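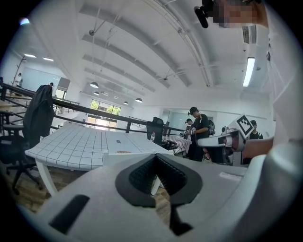 그리퍼 두 개를 비교할 때 제일 먼저 봐야 하는 게 뭐예요?

손목이요. 힘이 얼마나 세냐, 얼마나 정확하냐는 나중 문제고, 한나절 들고 나서 내 손목이 어떤 상태인지부터 보는 게 맞아요.

면접 때 내가 한 대답이다. 지금 생각하면 얼굴이 화끈거리는데, 그때는 진짜로 그게 정답인 줄 알았다. 아니, 지금도 반쯤은 정답이라고 생각한다. 면접관은 볼펜을 딸깍거리면서 한참 나를 보더니 그럼 다음 주부터 나오라고 했다. 그렇게 해서 나는 Tellilcombe에 취직했다. 이름만 들으면 영국 시골 찻집 같은데, 하는 일은 남이 만든 로봇 부품을 대신 써 보고 욕해 주는 일이다. (보고서에는 욕이라고 안 쓴다. '개선 의견'이라고 쓴다.)

첫 일감이 Statik이랑 Gusta였다. 둘 다 사람이 손에 쥐고 쓰는 그리퍼다. 손으로 물건을 집으면 그 움직임이 그대로 기록되고, 나중에 로봇 팔이 그걸 보고 배운다. 그러니까 나는 선생님인 셈인데, 가르치는 과목이 '컵 들기'와 '컵 내려놓기'다. 엄마한테 전화로 설명했더니 한참 조용하다가 월급은 제때 나오냐고 물으셨다. 나온다고 했다.

Statik은 처음 쥐는 순간 사랑에 빠지는 물건이다. 정말이다! 손잡이가 손바닥에 착 붙고, 방아쇠를 당기면 손가락이 스르륵 닫히는데 소리도 거의 안 난다. 나는 첫날 그걸로 별걸 다 집었다. 지우개, 양말, 내 점심 김밥까지. 김밥은 좀 터졌다. 그건 내 탓이다.

Gusta는 반대다. 첫인상이 최악이었다. 무게가 앞으로 쏠려서 들고 있으면 자꾸 인사하는 것처럼 고개가 숙여진다. 방아쇠는 뻑뻑하고, 닫힐 때 딱 하고 소리가 난다. 조용한 방에서 딱, 딱, 딱. 옆자리 선배가 헤드폰을 꺼내 쓰는 걸 봤다. 나는 첫날 메모에 이렇게 적었다. '호두 까기에 적합함.'

그런데 사흘째 되는 날부터 이상한 일이 생겼다. Statik으로 집은 컵이 자꾸 미끄러지는 거다. 꽉 쥔 것도 아니고 헐렁한 것도 아닌데, 옮기다 보면 컵이 조금씩 돌아가 있다. 손잡이가 오른쪽을 보고 출발했는데 도착하면 나를 보고 있다. 처음에는 내가 피곤한 줄 알았다. 커피를 마시고 다시 했다. 또 돌아갔다. 손을 바꿔서 해 봤다. 또! 컵이 나를 놀리는 것 같아서 컵도 바꿨다.

문제는 그 부드러움이었다. 방아쇠가 너무 매끄러워서 내가 지금 얼마나 쥐고 있는지 손이 모르는 거다. 생각해 보면 사람도 그렇다. 악수할 때 너무 살살 쥐는 사람은 언제 손을 놓아야 할지 알 수가 없다. Gusta는 그 반대편에서 아주 뻔뻔하게 악수하는 녀석이었다. 딱 소리가 나면 잡은 거고, 안 나면 못 잡은 거다. 눈을 감고도 알 수 있었다. 실제로 눈을 감고 해 봤다. 컵은 무사했고, 그 옆의 연필꽂이는 무사하지 못했다.

그 무렵부터 내 태도가 슬슬 바뀌었다. 아침에 오면 나도 모르게 Gusta부터 집어 들었다. 충전도 Gusta부터 했다. Statik한테 괜히 미안해서 케이스를 닦아 주기도 했다. 기계한테 눈치를 보다니, 이 일이 사람을 이렇게 만든다.

팔에 물려 보는 시험은 Gaete에 가서 했다. 버스 종점에서 한참 올라가야 하는 동네인데, 거기 작업장에 로봇 팔이 세 대 있다. 우리가 손으로 보여 준 동작을 팔한테 그대로 시켜 보는 날이었다. 나는 전날 잠을 설쳤다. 내 제자들이 무대에 서는 날이니까! 운동화 끈도 두 번 묶었다.

먼저 Statik으로 가르친 팔. 우아했다. 컵 쪽으로 천천히 다가가서, 내가 하던 그대로 손목을 살짝 비틀어 잡고, 들어 올리고, 옮기고, 그리고 내려놓기 직전에 멈칫했다. 그 멈칫이 어디서 왔는지 나는 안다. 내가 매번 '또 돌아갔나?' 하고 들여다보던 순간이다. 팔이 그것까지 배운 거다. 컵이 멀쩡한데도 꼬박꼬박 의심을 했다. 보고 있자니 등에 땀이 났다. 내 나쁜 버릇을 남의 자식이 따라 하는 걸 보면 이런 기분일까?

다음이 Gusta로 가르친 팔. 이쪽은 우아함이라고는 없었다. 성큼 가서, 딱, 들고, 옮기고, 내려놓고, 딱. 끝. 거기 있던 엔지니어가 웃음을 터뜨렸다. 팔이 시장에서 생선 파는 사람 같다고. 나는 그게 왜 그렇게 자랑스러웠는지 모르겠다. 그래, 우리 애가 좀 씩씩하지!

세 번째 팔에는 둘을 섞어 가르친 동작을 넣었는데, 이 친구는 다가갈 때는 귀족이고 잡을 때는 생선 장수였다. 컵을 아주 정중하게 맞이한 다음 딱 하고 낚아챘다. 우리는 그걸 세 번이나 다시 돌려 봤다. 시험 때문이 아니라 그냥 보고 싶어서였다. (보고서에는 '재현성 확인'이라고 썼다.)

돌아오는 버스에서 기록을 정리했다. 내가 두 그리퍼로 집었다 놓은 횟수를 다 합치니 2,482번이었다. 숫자를 보니까 갑자기 손목이 아팠다. 그전까지는 멀쩡했는데 말이다. 어느 쪽이 더 아픈지 알아보려고 번갈아 돌려 봤다. 오른손은 Gusta, 왼손은 Statik을 주로 쥐었는데, 둘 다 똑같이 욱신거렸다. 면접 때 그렇게 큰소리쳐 놓고 정작 손목으로는 승부가 안 났다.

보고서 결론 칸은 비워 둔 채로 며칠을 끌었다. 쓸 말이 없어서가 아니라 너무 많아서였다. Statik의 손잡이에 Gusta의 방아쇠를 달면 좋겠다고 썼다가 지웠다. 두 회사가 들으면 둘 다 화낼 소리다. 처음 쓰는 사람한테는 Statik, 오래 쓰는 사람한테는 Gusta라고 썼다가 그것도 지웠다. 오래 쓰는 사람도 처음에는 처음 쓰는 사람이니까. 결국 측정표를 붙이고, 그 밑에 팔이 멈칫하던 장면 이야기를 길게 적었다. 선배가 읽더니 이게 보고서냐 일기냐 물었다. 나는 둘 다라고 했다. 선배는 헤드폰을 벗고 처음부터 다시 읽었고, 오타 하나를 고쳐 준 다음 그대로 보냈다.

다음 일감은 카메라라고 한다. 손목에 다는 것과 이마에 다는 것 중에 뭐가 나은지 봐야 한단다. 나는 벌써 목부터 풀고 있다. Gusta는 반납 상자에 넣기 전에 마지막으로 한 번 쥐어 봤다. 딱. 옆자리에서 선배가 움찔했다.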